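Demonstration Operator (Robot Teaching)
Letus Robotics Lab, Trostell site
Casual and part-time positions, day and early evening shifts

About the work

Letus builds manipulation software for kitchens, cafeterias and aged care dining rooms. The software learns from people. An operator takes hold of the controls, moves a robot arm through a job such as stacking bowls or clearing a table, and the system records what the arm did and what its cameras saw. Later the recordings are used to train the arm to do the job without an operator.

We are hiring demonstration operators for the Trostell site. The project they will join is called Conda and is concerned with tableware: picking up, sorting, stacking and putting away. It started in March and is funded through to the end of next year. A smaller project, Chidiac, deals with folded linen and shares the same pool of operators, so you may be rostered onto either.

You do not need a background in robotics. Our current operators include a former dental assistant, two people who came from warehouse picking, a retired machinist and several university students. What they have in common is that they can do the same small job many times in a row and still do it properly on the last go.

What you will do

Most of a shift is spent at a teaching station. There are two ways of working and you will be trained in both.

In hand guiding, you stand beside the arm, hold it near the wrist and move it through the job yourself. The motors go slack enough to let you lead. This is used for short movements and for showing the arm how to approach an awkward object.

In remote operation, you sit or stand at a separate controller and the robot copies your movements. You may be working from a direct view of the table or from a camera feed on a monitor. The monitor takes longer to learn -- depth is harder to judge and most new operators close the gripper too early for the first few days.

Other duties:

Setting out the table before each run according to a layout sheet
Marking each run as good, usable or failed, with a short written reason for the failures
Resetting objects between runs and retrieving anything that has gone on the floor
Checking the cameras at the start of the shift and reporting any drift
Wiping down controllers and grips at changeover

A typical operator completes 90 runs in a shift. We do not pay by the run and we do not rank operators by speed. A slow, clean run is worth more to the training set than a quick one with a bump in it, and failed runs are kept as well, provided they are labelled correctly.

Hours and pay

Shifts are four or six hours. The early shift starts at 7:30 am and the late shift finishes at 8 pm. Part-time staff are asked for a minimum of three shifts a week. Casual staff can nominate their availability a fortnight ahead through the roster page.

Training is paid at the full hourly rate from the first hour. It runs over 2 weeks, with the first three days in a group and the rest one on one with an experienced operator. At the end there is a practical check, which you can repeat if you need to. The hourly rate is set out in the information pack and includes a loading for the late shift.

There is a ten-minute break every hour at the station. It is built into the roster and operators are expected to take it. Shoulders and wrists get tired in this job before anything else does.

Who we are looking for

You should have:

Steady hands and reasonable eyesight, with glasses or contacts if you use them
Patience with repeated work
Enough written English to fill in run notes that someone else can follow
The ability to stand for an hour at a time, or to let us know what seating you need
The right to work in the country, at least until the end of the project

It helps, but is not required, if you have:

Experience with game controllers, model aircraft, sewing, instrument repair or similar
Experience in food service or dishwashing
Basic spreadsheet skills

Left-handed applicants are particularly welcome. Our recordings lean heavily towards right-handed operators and the software behaves accordingly.

If you have a condition that affects grip or reach, please apply anyway and tell us about it. The remote stations can be adjusted a fair way and we have changed controllers for people before.

The workplace

The Trostell site is a single-storey building behind the old printing works. There is bike parking, a staff kitchen with a decent fridge, and a bus stop at the front gate. Car parking is on the street and fills up by mid-morning. The teaching room is kept at 21 degrees, and the arms are not loud, though the extraction fan is.

Closed shoes are compulsory. Long hair is tied back at the hand guiding stations, and lanyards, bracelets and loose scarves come off before you touch an arm. Every station has a stop button within reach of the operator, and you will be shown how to use it before you are shown anything else.

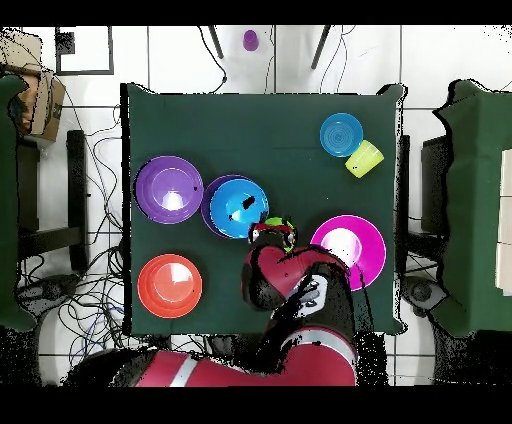 Conda layouts are designed to be a bit untidy, in the way a real table is after a meal. The software copes well with a lone plate in an open space and much less well with things that touch, overlap or have tipped over. A layout might have a blue bowl sitting in a purple one, where the operator has to think about which rim the fingers are going to meet, or a lime-green cup on its side, where the approach has to suit the direction the open end is facing. Plates lying flat on the cloth are a separate problem, and most operators find them the hardest item to pick up cleanly. In the second week of training you will spend an entire shift on plates.

You will also be asked for your opinion. Operators notice things the engineers miss, and there is a half-hour meeting at the end of each week where run notes are read through and layouts are changed. The present rule on nested bowls came out of one of those meetings.

Recording and privacy

The cameras at each station are aimed at the table and the arm. Your hands and forearms will be in many of the hand guiding recordings. Sound is not recorded. Recordings are stored under a station and run number, and operator names are kept in a separate file that only the site manager can open. Before you start you will be given a consent form to take home and read. If you would prefer not to have your hands recorded, you can be rostered to remote operation only, with no change in pay.

Operators may not take photos or video in the teaching room on their own phones.

How to apply

Send a resume of no more than two pages and a short note telling us about a repetitive job you have done, paid or otherwise, and how you kept the quality up. We read the note first. A formal cover letter is not needed.

Please include:

The shifts you can and cannot do
Whether you are applying for casual or part-time work
Your dominant hand
Anything we should organise for you at the trial session

Shortlisted applicants will be invited to a paid trial session of ninety minutes. You will try both ways of working and fill in a set of run notes. No preparation is required, and it is normal to drop things.

Applications go to the site office, quoting position number 797. Questions about the work itself can be put to Teodor Lundgren, lead operator, who came up through the same training. Questions about pay, visas, rosters or access to the building should go to Sohail Satti, site manager. Both can be reached through the front desk, extension 193, between 9 am and 4 pm.

We expect to fill six positions in this round, with the first group starting in August. Applications received after the round has closed will be held for the next intake unless you ask us to delete them.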